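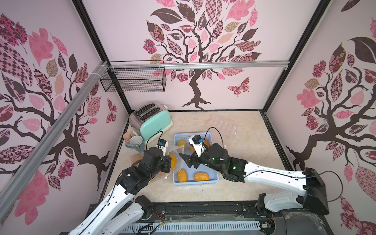

The corner at Toldale, with the green toaster.

Bram Hendriks had put up the trees before his sister could object. There were three of them, pink and brown, with leaves in patterns that no tree ever had, and a butterfly beside each one.

"It's a kitchen," Ines said.

"It was a kitchen before, too. You didn't like it then."

She sat down and looked at the toaster. It was their mother's, mint green, and it had come from the house on Pradton Street along with the blue mug and 13 boxes Bram still hadn't opened. He had given it the back corner, where she used to keep it.

"Does it work?"

"One side does. You turn the bread around."

He took the fruit out of the blue basket and held it out to her. She shook her head, so he put it back in the same corner. In June they had agreed to split everything evenly. Ines had taken the clock and the good chairs – four of them – and Bram had taken whatever was left on the counter.

"She would have hated the butterflies," Ines said.

"She picked them. They were in a drawer, still in the wrapper."

Ines got up and put her hand flat on the wall, over one of the pink leaves. The edge had started to lift. She pressed it down with her thumb and held it there.

"Have you got any bread?" she said.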